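3. Cell Setup and Upkeep

Most of the literature on suturing with robot arms begins at the point where the arms are ready. In our experience this skips the larger part of the job. The present section covers how the Hjaltested cell is prepared, how it is kept in a state fit for stitching, and what we did when it declined to be either.

3.1 Pads, thread and wrist view

The cell holds two instrument arms working over a flat pad of synthetic skin. Pads come from Sisbridge and are discarded after 60 stitches or when the surface begins to tear under its own knots, an event we decline to schedule. Incisions are made by hand before the pad goes in. They are meant to be straight and parallel, and a cut that wanders is kept and logged, since surgeons are not issued with straight patients either.

Each arm is first checked through its wrist view. The operator opens the jaws against the pad, confirms that both reach their full spread, and notes whether the tip is in focus. The shaft close to the lens will always be a blur (Figure 4). We spent most of November trying to sharpen it before Kaj Skov pointed out that no step in the procedure requires anyone to look at the shaft.

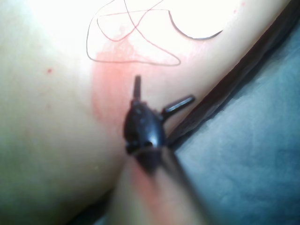 Figure 4. Wrist view with the jaws spread against the pad. Suture thread lies across the upper part of the view.

Thread gives more trouble at this range than the jaws do. Against bright silicone a thin black strand is easy to find, but over a red stain, or where the light burns the pad to white, it changes color and the tracker begins to lose interest. We therefore turn the lamp down until the tracker can follow a test strand from end to end for 40 seconds. Operators dislike the dimmer setting. The tracker has been given the casting vote.

3.2 Two arms over one wound

The overhead view is used to set the working distance between the arms. Stasatex, who supplied the mounts, recommend setting this from the base plates. The base plates turned out to be an excellent reference for the position of the base plates. We now set it at the tips, over a pad that already carries stitches, with a needle in the tissue and thread in play (Figure 5). A clean pad flatters the calibration and should be avoided. 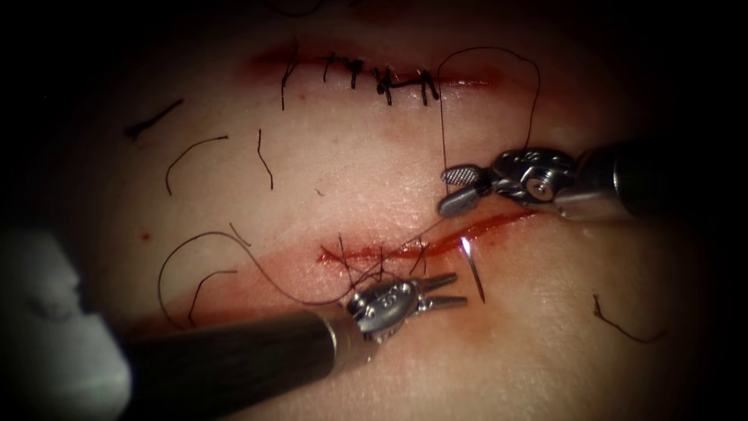 Figure 5. Overhead view of both arms at the lower incision. The needle stands in the pad between them; the upper incision carries five interrupted sutures.

Three faults account for nearly all of our lost time at this stage. The first is slack thread. A long strand will form a loop high above the wound and come down beside the other arm, and an arm that closes on its partner's thread has, by its own lights, made a successful grasp. We shortened the starting strand and added a check on the path of the loop before either wrist may rotate.

The second is litter. Cut ends stay where they fall, and to the thread tracker a loose black end is as good as an attached one. Operators are asked to lift the ends off between runs with plain tweezers. They are reminded of this often, with the results visible in Figure 5.

The third is cable stretch in the wrists, which shows up as jaws that report themselves closed while the needle turns freely between them. The remedy is to re-tension the cables, cycle the jaws 200 times, and test the grip again. Tolex, our logging software, records the cycle count without complaint, and is the only member of the group to do so.

Grip is tested last. One arm closes on the tissue edge beside the needle and presses down while the other waits with its jaws open, and the operator watches the overhead view for movement of the needle. A needle that leans when the tissue is pressed is reset by hand and the test repeated. After 3 failures the arm comes off its mount and goes to the bench, where it generally behaves perfectly.

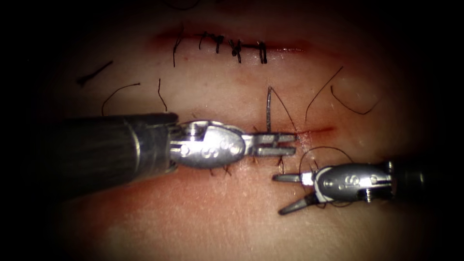
3.3 Routine maintenance

Wrists are wiped down after each run and inspected under a bench magnifier at the end of the day. The pivot pins get most of the attention. Dye from the wounds dries around them and stiffens the joint, and the controller then reads the stiffness as tissue. Before this step was added to the routine, one arm spent an entire afternoon suturing with great care through resistance that existed only in its own elbow. We clean the joints with a soft brush and warm water, dry them, and run the jaw check of Section 3.1 again before the arm is returned to the cell.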